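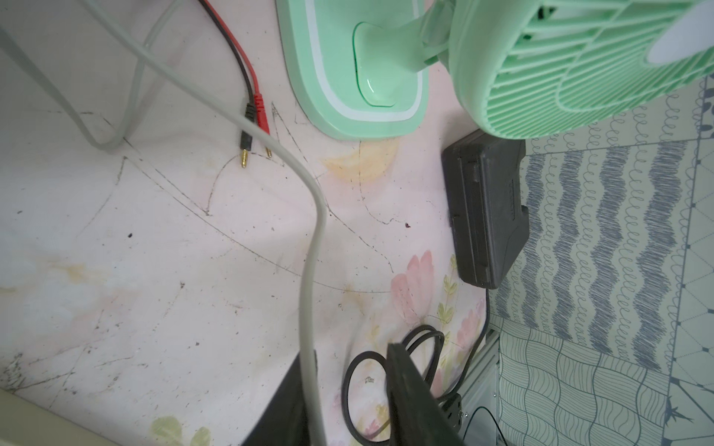

One reader, Agbayani, wrote in that a fan cord is a fan cord, and that anyone who coils and labels them has too much time. I get some version of this every year when I write about cords, and I still disagree.

Count up a desk and you see why. I had 17 things at home that plugged in, and 5 places to plug them. Two of those were behind the bookcase. Every time I wanted the fan I pulled on a cord and followed it with my hand until I found out what it belonged to. Usually it was the lamp.

Two fans on one surface will do it by themselves. Add a charger and a set of test leads and the cords cross, and after that you are working around them all day. 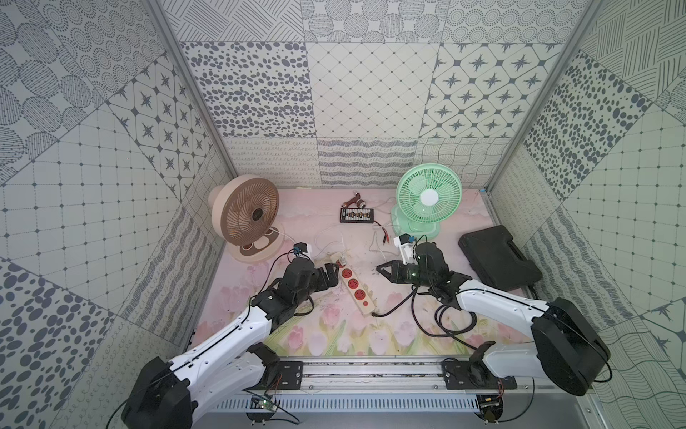
Two desk fans and one power strip with red sockets.

My view is that the strip should be the first thing on the table and everything else should be placed around it. Most people do it the other way. They set the fan where they want the air, then the next thing, and the strip goes on the floor under whatever is left. I did this for years in the apartment on Vistham Street, and I kicked that strip off at least once a week.

Put the strip where you can see the sockets and reach them without leaning. 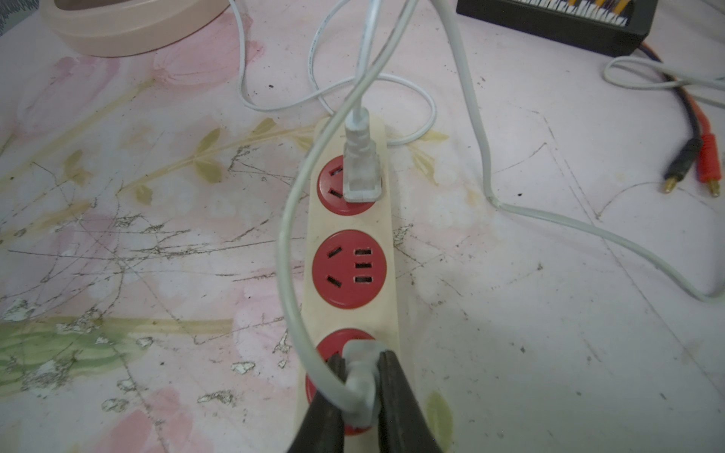 Then plug in one thing at a time, and lay its cord out to where it is going before you pick up the next plug. It is slow. It took me 56 minutes to redo my own desk last December, with a break for coffee, and I have not had to redo it.

Test leads should not live with the fan cords at all. Red and black ones get a hook or a box of their own - I use an old Pristum cookie tin. Adapters go in there too, or in a drawer, as long as it is the same drawer each time.

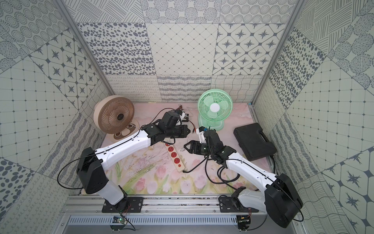
Small electrical items between the fans, with a plug adapter among them.

As for labels, I use masking tape and a pen. Agbayani can skip that part. I would still coil the spare length, and I would do it before hot weather, when the fans come out and everyone is in a hurry.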